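Notebook, September, cloth folding by demonstration

Bench time from a little after lunch until the building got cold. Carrying on with the fold task on the tiles, teleop only, no kinesthetic stuff this time (my shoulder is still complaining from the last round of pushing the arm through it by hand). Notes are in the order I thought of them, so bear with me.

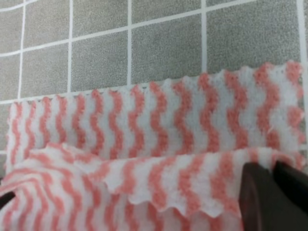
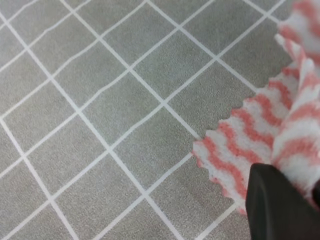 The big question for me at the moment is how much the person on the leader arms should be allowed to fix mistakes during a demo. My first instinct, back when we started on folding, was to throw out anything messy and only keep the pretty ones. So I'd get a bad pinch, swear a bit, hit discard, lay the cloth out flat and go again. The trouble is that the policy trained on pretty demos has no idea what to do with a mess, and cloth is basically always a mess. Pink and white zigzags all bunched up on one side of the fold, stripes going every which way, and it just hovers there like it's waiting for a bus! So from now on I'm keeping the recoveries in. If the layer rumples while I'm bringing it over, I keep recording, go back for it and smooth it out, and the whole thing counts as one demo.

I recorded 29 folds this way and kept 20. The nine I dropped were all things that shouldn't be in there under any rule: leader arm bumped the desk, operator (me) sneezed, and a run of them where the logging script had quietly fallen over and was writing joint positions with no timestamps. That last one is my own fault, I'd changed the config path and not told it. There's a check now that beeps if timestamps stop. It is a horrible beep. Leave it alone please.

Stuff about the pinch itself. Going straight down on the cloth and closing gets me one layer or two, and from the operator seat I can't tell which until I lift. Coming in at a low angle with the fingers just a hair open, touching the tile first and then sliding in toward the cloth, works a lot better for me. You feel a tiny buzz in the leader handle when the fingertip crosses a grout line, so that's a free height check, which I was very pleased with for about an hour. Then I realized I was waiting for the buzz every time and pausing there, and of course the pauses are in the data. The policy will learn to pause. I went back and trimmed the still sections with the Berkel trimming script, default threshold, and the joints where it cuts look fine when I play them back at full speed. A bit jerky at half speed. Probably OK, want a second opinion on it.

Speed: I'm too slow at the start of a session and too fast at the end. You can see it plain as day in the episode lengths, they slide down all afternoon. I don't think it's a disaster but I'd like the next batch split over a couple of shorter sittings, ideally with somebody else driving for half of it so we aren't teaching it my personal habits. I always go for the corner nearest me first. Always! I only noticed when I was scrubbing through the replays.

The wrist view. I tried driving for a while from the wrist camera only, with the overhead feed switched off, to get a feel for what the policy has to work with when the overhead is blocked by the arm. It's rough. When the fingers are down in the cloth, the near part goes soft and out of focus and you lose the height almost completely. What you do get is the edge. The scalloped edge on this cloth stands out really well against the gray, and I ended up steering by that and by the grout lines, and landed some folds I'd have been happy with under the normal setup. Worth remembering when we choose the next cloths. A plain gray one on that floor would be a nightmare, so we should obviously do it, only later.

One thing I'd like to argue with the rest of you about: where does a demo end? I've been ending when I let go. But the fingers are still sitting on the fabric at that point, and if the arm goes home from there it can drag the top layer back with it. It did that to me twice and undid a perfectly decent fold. I've started including the retreat, straight up for a hand's width and then away, before I press the pedal. The older Akinola set doesn't have the retreat in it, so mixing the two is going to give us episodes with two different ideas of being finished. Either we relabel the old ones or we bolt a scripted retreat onto everything and strip it from the new ones. I lean toward the scripted version because it's less work, and I know that's a lousy reason.

Leader arm notes, mostly for whoever sits there next:
Left handle trigger is sticky again in the last bit of travel. I cleaned it, it got better, it came back.
Gravity comp on the right side feels heavier than on the left. I redid the Sterlow calibration and it's still there, only less so.
Chair goes two notches lower than you think. Your elbows will thank you.
The foot pedal slides on the floor, so there's tape on it now.

Training: kicked off a short run on the 20 before I left, 1,000 steps with the Triturov settings, just to see that the loader eats the new episodes and the loss goes down. I'm not expecting it to fold anything. If it falls over, it'll be the trimmed episodes, because the lengths in the index file are still the old ones and I only patched the ones I was going to use. I'll rebuild the index properly before a real run. I wrote that on the whiteboard too, next to the drawing of the duck.

I also had a quick go at scoring folds, since "looks good to me" won't survive a meeting. Tried measuring how far the top edge lands from the bottom edge at both corners, with a ruler, like an animal. It's slow but it gives the same answer twice, which is more than I can say for my eyeballing. The floor grid could do this for us if somebody fits it from the overhead camera. The tiles are all the same size, so once the grid is found the scale comes for free. Half a day of work, maybe, and then every episode gets a number without anybody kneeling down.

To do, before the next batch:
Rebuild the episode index.
Decide on the retreat (please reply in the thread, I'd like to settle it before recording more).
Start with the cloth turned a quarter turn for half the episodes, and with the far corner first for some of them.
Order a spare trigger spring.
Check the run's log in the morning, and turn the heater on before sitting down to drive.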